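Yellow rim on pedal bin won't sit flat, bag keeps slipping in
Home & Cleaning > Trash and Recycling
Viewed 932 times

Ekkachai Pongsiri
Ok so we have a dark gray pedal trash can in the break room, yellow rim on top, Bekico brand I think but the sticker is long gone. Rim wont stay down over the bag. Put a new bag in, press the rim on, looks fine, then by lunch one side has popped up and the bag is halfway down inside with coffee grounds all behind it. Happens maybe 5 times a week. Already tried bigger bags. Tried tape too (don't). Lid and pedal work ok. Do I need a new rim or am I putting the bag on wrong? Would rather not buy a whole new can, the boss bought this one in August and will ask.

Kwan-ho Yip
Just get a new one. Ours did the same, gave up, got a Grumex with a plain swing top. Life is short

Anong Jitpraphai
Don't toss it yet!! I clean two offices and both have cans like this. Nine times out of ten it's too much bag under the rim. People fold a big wad over the edge, the rim rides up on it and lets go when something heavy goes in. Bigger bags make it worse, sorry.

What I do, takes a couple minutes:

1. Take the rim right off and wash it. Dish soap, old toothbrush, get in the groove on the underside. Gunk in there is enough to hold it up. Same for the top edge of the can. Dry both.

2. Put the can on the floor where you can get at it from above and set the rim on with NO bag. Go round it with your thumbs. If it rocks with no bag in, it's warped and no folding trick will help.

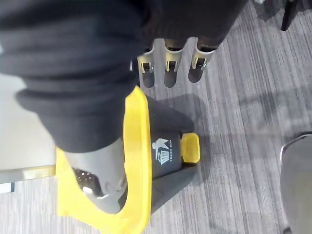
3. Now the bag. Open it all the way and push the bottom corners down so there's no air trapped under it. Fold over about an inch, no more. Extra at the side, twist it and tie a small knot, tuck the knot on the outside.

4. Rim back on, back side first, then press toward the front. Work the pedal a few times, if the lid catches on plastic pull that bit down.

Also dont let people stomp stuff down into it, that yanks the bag out faster than anything. If the rim is warped try asking the seller for just the rim, some do spares. I got one from Duangkaew but that was a diffrent size so measure first.

Ekkachai Pongsiri
It was gunk. So much gunk. No rocking now, will see how it does Sunday when the whole crew is in. thanks Anong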